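**Splashback** (also *backsplash*) is the name given to a panel or covering fixed to the wall behind a worktop, sink or cooker to protect it from water, grease and heat. The word is used for anything from a single row of tiles above a basin to a full sheet of stone reaching the wall cupboards. In British usage a low strip of the same material as the worktop is more often called an *upstand*.

## History

Painted plaster was the usual finish in small kitchens until glazed tile became cheap enough for general use. Early tiled splashbacks were short and covered only the wall directly behind the sink. As fitted units spread, the gap between worktop and wall cupboard came to be treated as a single band, and makers began to sell panels cut to fill it.

The builder Gilberto Restrepo, writing in the trade manual *Wilten*, held that the splashback should be chosen before the worktop, as it is the larger surface seen from the doorway. Katherine Carhuamaca disagreed in a later edition, and both views are still repeated in fitting guides.

## Materials

Ceramic tile remains common. Its weak point is the grout, which stains and must be renewed from time to time. Glass and steel sheets have no joints but show fingermarks. Natural marble is porous and is harmed by lemon juice, vinegar and some cleaning sprays, so it is sealed when fitted and again at intervals. Marble-patterned surfaces are also made in porcelain, laminate and resin-bound stone, and these need less care.
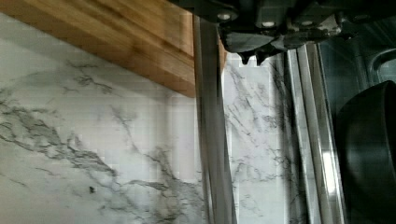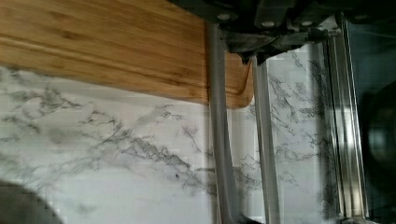 *White surfaces with grey marble veining.*

*Taipe Household Encyclopaedia* · Vol. 14 · p. 753

Veining is described in the trade by its weight and direction. Where two slabs meet, the fitter may turn one so that the veins run on across the joint, a practice known as *vein matching*. It wastes more stone and adds to the cost. Ruth Usuga has noted that strongly veined slabs are often sold in pairs for this purpose.

## Fitting

The wall must be flat, dry and free of loose paint. Heavy panels are bedded on adhesive and propped until it sets, while light ones may be held by adhesive alone. A gap of 4 mm is left at the worktop and filled with flexible sealant, which allows for slight movement. Holes for sockets are cut before the panel is offered up. Behind a gas hob, the material must be rated for heat by its maker.

## Care

Warm water and mild soap are suitable for most types. Scouring powder dulls polished stone and scratches glass. Sealant that has darkened or lifted should be cut out and replaced.

## See also

- Upstand
- Worktop
- Grout (p. 744)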